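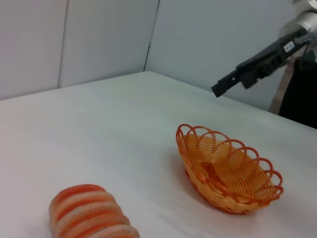

Kilta to test bread-packing arm at Belmonte store

BELMONTE, Monday, April 15, 2019. Kilta, a small automation company based in Jolcombe, will put a robot arm to work in the bakery section of the Foder supermarket in Belmonte this September. The arm will have one chore to start with, moving loaves into baskets for the front display.

The trial is planned to run 12 weeks. Foder will keep its regular bakery staff on every shift, and the arm will work only in the hours before the store opens.

Arnel Dumlao, who leads testing at Kilta, said the company picked the job after spending time with the morning crew. "People told us they would gladly hand over the baskets," he said. "They have ovens to watch and dough to shape, and the baskets pull them away from that."

Putting a loaf in a basket is quick work for a person. It has been slow for machines. Bread gives when it is squeezed, the crust can crack, and two loaves from the same tray are seldom the same shape. A gripper that closes too hard leaves dents, and one that closes too lightly drops the loaf on the way over. Baskets bring their own trouble. They are light enough to slide when bumped, and a raised rim can catch the end of a long loaf on the way in.

Kilta set a goal of 200 loaves in a row with no drops and no visible damage before the arm goes into the store. Dumlao said the longest clean run in the Jolcombe workshop so far is 18.

"That is not good enough for a shop, and we have said so to Foder," he said. "Most of the failures come at the basket end. The arm picks up the bread fine and then sets it down across the rim."

Speed is the other open question. A Foder baker fills a basket in a few seconds, often with a loaf in each hand. The arm handles one loaf at a time and waits between moves while its software checks where everything is. Kilta has not published a figure for loaves per hour and said it will not do so until the store trial is finished.

The company has also looked at household jobs, including clearing a table and unloading a dishwasher, but Dumlao said he does not expect to offer anything for the home in the near future. A kitchen changes from day to day, he said, while a bakery counter can be laid out the same way each morning.

Foder said no decision has been made about other stores. The chain will review the trial with bakery employees when it ends, and staff in Belmonte will be able to stop the arm at any time with a switch on the counter. The cost of the trial is being shared by the 2 companies.

Shoppers are not expected to see the arm in use. It will be parked behind the bakery wall before the doors open.

Contact the newsroom | Copyright 2019, all rights reserved | Back to top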